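Garitari notebook, handheld gripper, corner desk runs
9/4/23

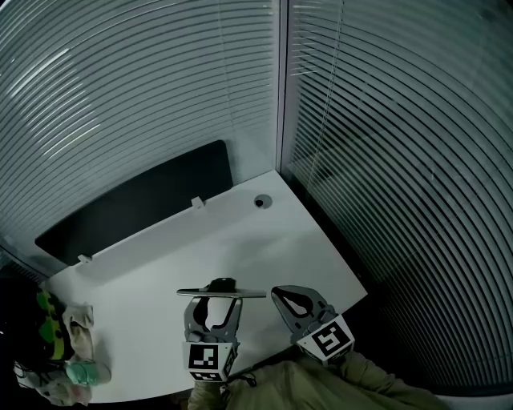 Carrying on from the January notes. Question is still whether we can drop the separate calibration sweep and get finger width straight off the marker cubes, one per finger. Zachary says yes, Oldřich says only if the light behaves. Both sort of right, see below.

Setup: corner desk, blinds closed on both walls. Dark grey flat piece as the object. Policy code is the Prondirel branch, untouched. Pose track from Skála, with the new smoothing turned OFF (Alžběta's request, she wants raw jitter).

Method, short version so I don't forget:
- start at the desk edge, fingers open, hold still for 2 seconds
- close, lift, carry across toward the corner, set down, open
- no regrasping. If it slips, finish the motion anyway and flag it
- wrist stays under the gripper, sleeve out of the marker view if posible

Result so far. Width from the markers is good when both cubes face the lens square on. Goes bad when I roll the wrist past a comfortable angle, one cube goes oblique and the solver flips its normal. Classic planar ambiguity. Shows up as a spike in width then straight back. Dušan's fix is to reject any frame where width jumps faster than fingers can physically move. Tried it offline on the first batch, kills the spikes, also kills a few real fast closes. Threshold needs work.

Tracking is the bigger worry. Slats are a repeating pattern, the feature matcher loves them and then matches the wrong one. Drift is sideways, along the slats, hardly any in height. Plain white desktop gives it nothing to hold onto. Divider edge and its clips help a bit, the grommet too when it's in view. Oldřich wants the blinds masked out altogether. I'd sooner put something with texture on the desk and leave the blinds alone, the whole point is that people collect in whatever room they've got.

Trajectories resampled to 600 steps for the comparison plot, colour by reprojection error. Plot is in the shared folder under Pesis, ignore the older one, axes are swapped.

Flat object is awkward. Thin, so the closed width is near the noise floor and the grasp/no grasp label is basically a guess from width alone. Otakar suggested using finger velocity at closure instead. Makes sense, haven't tried.

To do
- rerun with textured mat, same motion
- retune Dušan's threshold, ask him for his script (not the January one)
- Otakar's velocity label, even a rough verison
- check cable slack near the left cube, don't want it drifting across the marker mid-run
- thicker object for a sanity check
- Alžběta to get raw poses before anyone filters them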